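## 4. Folding the cloth

Nendia table kit, beige woven cloth. Do this before the Plimen napkins go out.

1. Clear a space at least 60 cm wide. Wipe off any grit.
2. Undo twists and bunched ends first. Dont pull on the hem.
3. Lay it flat, smooth out from the middle.
4. Fold top edge over, straight. Press with your palm.
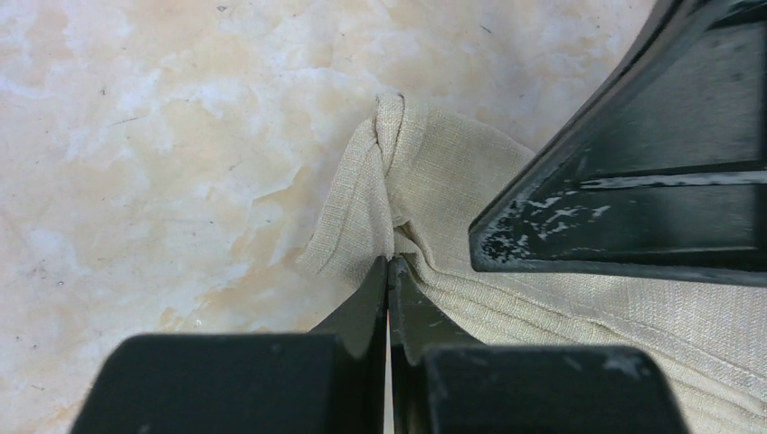
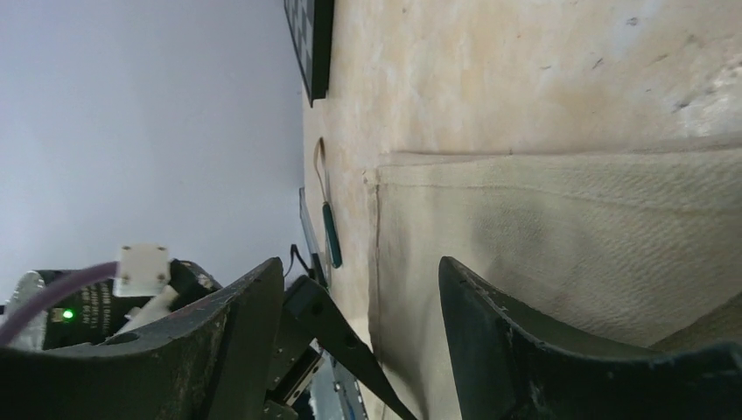
*Page last changed: August 6, 2022*

5. Fold again, side to side. Long creases still there? Shake out, back to step 3.
6. Into the Vudden box, fold side up.

**Note:** pens, cords etc. off the cloth before you fold. Ink does not come out.

**Caution:** no hot iron on the table top. Use a board, and keep teh steam low.

Spare cloths: order no. 772.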